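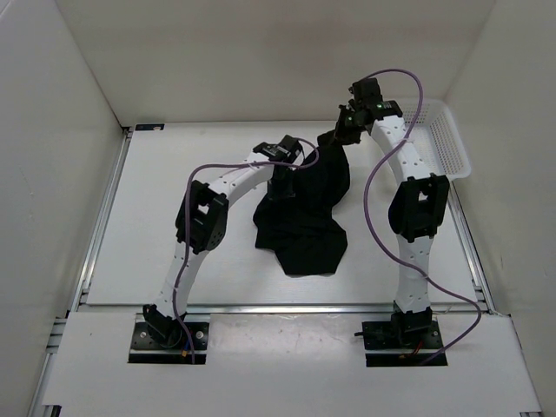
Collecting 639 Demonstrations of One Task: An Interview with the Vornden Data Lead

Vornden runs a small program that trains two-arm policies on cloth. Its current data set, called Gikoter, was closed in December 2020 at 639 accepted demonstrations, all of them with a single dark cloth on a white table. The engineer who leads the collection agreed to answer questions on the condition that the piece stay on method and leave results for the group's own report.

The first question was why the group chose cloth. "Rigid parts can be described with a pose," the lead said. "With fabric you don't have a pose, you have a configuration, and there is no short way to write it down. A learned policy doesn't need you to write it down. It does need to see enough of them."

Each demonstration begins with the cloth in a crumpled state. The operator drops it from a fixed height, does not touch it again, and starts recording. In the early weeks the operators were placing the cloth by hand, and the starting states were too much alike.

"People think they are being random and they are not," the lead said. "We plotted the outlines of the first batch and they clustered. Most of them had the long side toward the operator. We threw out the batch and wrote the drop into the procedure."

The arms are driven by teleoperation. One operator controls both, and the recorder, an in-house program named Matei, stores joint positions, gripper commands and video on a common clock. Matei rejects a demonstration on its own if the streams drift apart. Everything else is decided by a reviewer.

Asked what a reviewer looks for, the lead gave a short list. The first contact must be made by a gripper and never by the side of a link. Both grippers must be used. The operator may regrasp, and is encouraged to, but may not pause for longer than 5 seconds.

"The pause rule is the one operators complain about," the lead said. "A pause is where the human is thinking, and the recording contains no trace of the thinking. The policy learns to stop. In our first trained model the arms would pick up a corner and hang there."

Regrasps are treated differently. A missed corner followed by a second attempt is kept, and tagged. Of the operators' habits, the lead considers this the most useful. "If you only show clean runs, the model has no example of what to do after a miss. We have 67 demonstrations with a tagged recovery. I would take more of those before I would take more clean ones."

Black fabric on a white surface makes for easy segmentation against the table. It is less convenient at the grippers, where the fingers are also dark. The lead described this as a known cost.

"From some angles you can't tell where the finger ends and the fold begins. The reviewers have trouble with it too. We use the gripper command to mark the grasp in the log, and we don't ask anyone to mark it from video. We discussed a lighter cloth. Then the creases wash out against the table, and you have traded one problem for another."

Cable routing came up next. The lead said that the cables along the arms have to be long enough for full reach, and that the slack then moves through the view. Operators check before each session that a loop cannot catch on the opposite arm when the two wrists come close together. The routing is left alone within a session so that its appearance does not change halfway through a block.

A block is 24 demonstrations. Operators change after every block, and the group does not let one person record two in a row. "The style gets narrower when someone is tired," the lead said. "They find one sequence that works and repeat it. The times get better and the data gets worse."

Labels are applied in a separate tool, Jillix, which shows the reviewer the end state first and the full recording second. The order was changed after a trial in which reviewers who had watched the whole run were more forgiving of the final result.

Two things would be done differently in a new collection, according to the lead. The drop procedure would be in place from the first recording, and the rejected runs would be kept. Vornden deleted its early rejects to save disk space and now wants them for training a success detector.

The next set starts in January, with a second fabric of a different stiffness. The table and both arms stay as they are.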